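The Rear Bushing
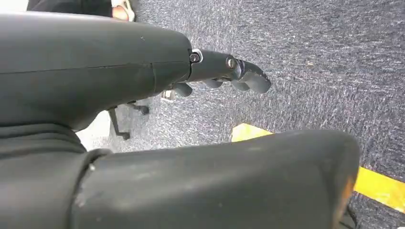
A dark gray forearm and a black hand.

Melati Pillai had 43 minutes before the shop closed, and the old bushing would not come out of the trailing arm.

"Heat it," Anjani said from the parts counter.

"I heated it."

"Heat it again."

The car was a Reresau coupe with 153 thousand miles on it. Her aunt had sold it to her for $800, and the rubber in the back end was as old as Melati was. On the highway it steered a little on its own. She had bought a set of Proma bushings in the hardest grade they made, against advice.

She ran the torch along the sleeve and leaned on the press. The bushing let go with a bang that made Anjani drop her pen.

"Those hard ones are going to rattle your teeth," Anjani said, coming over to look. "You drive to Nidgate every morning. You know that road."

"I know it."

"My brother put them in his. He took them out in June."

Melati greased the new one and set it square. It went in on the first push. She did the other side, torqued the bolts with the car's weight on the wheels, and paid for the bay.

On the way home every joint in the pavement came up through the seat. The mirror buzzed. At the long curve past the Subramaniam warehouse she held the wheel with two fingers, and the car went where she pointed it. She turned around at the gas station and drove the curve again.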